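We use cookies to remember your settings and to count visits. Accept | Manage choices

Community help > Workshop and repair > Automation > Buying and budgeting

What should we budget for first on a PC strip-down cell?

posted by Skokitz

We're a small reuse workshop in Drermont and we've got the go-ahead to plan a proper robot cell for taking apart old office desktops. I'm so excited about this! We see 300 towers in a good month, a lot of them Dells with blue plastic drive latches, and I'd love the arm to take on the drive caddies and cables while people do the fiddly bits. The arm quote is fine. What I can't work out is everything around it: table, grippers, fixtures, spares. What goes on the list first, and what can wait until September?
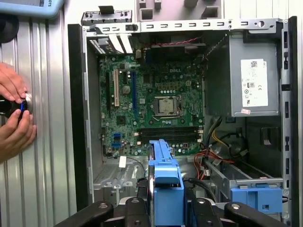
posted by Zarnar

Great project, and you're asking at the right time, before the money's gone! My order of buying would be:

1. The table. Get a ribbed or slotted aluminium top you can fix things to. We went cheap with a flat bench and replaced it within 7 months.

2. Fingers for the gripper. Budget for at least two spare sets. Blue caddies and latches are lovely targets because they stand up out of the metalwork, but the space beside them is tight and a bulky finger will catch the cables.
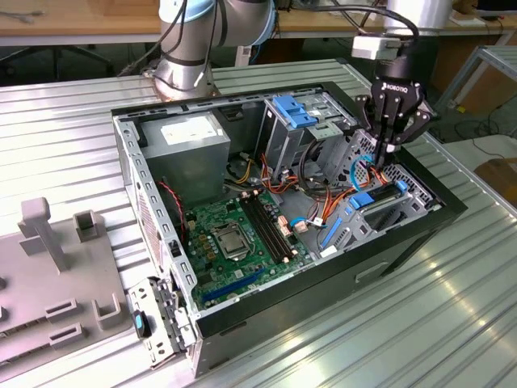 I'd also put money aside for holding the case still, as a tower on its side will creep when you pull at a drive. We paid 560 for our first set of clamps and plates (Dönmez, the plain ones) and they've outlasted everything else in the cell. If you're going to run two arms later, leave table space for the second base now — moving a base means teaching every position again, and that was a miserable fortnight.

Oh, and try your gripper on a real case with the wiring still in. An empty shell tells you very little. Bundles of power leads flop wherever they like and the drive cage is always right next to them.

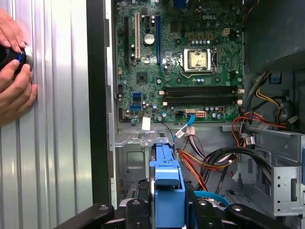 Page 53

posted by Drermont Bench

Agree with most of that. Don't forget wipes and gloves for the old thermal paste, it gets on everything. Also cables for the arm itself, get longer ones than you think.

posted by Dönmez fan

just get a second hand arm and spend the rest on clamps. worked for us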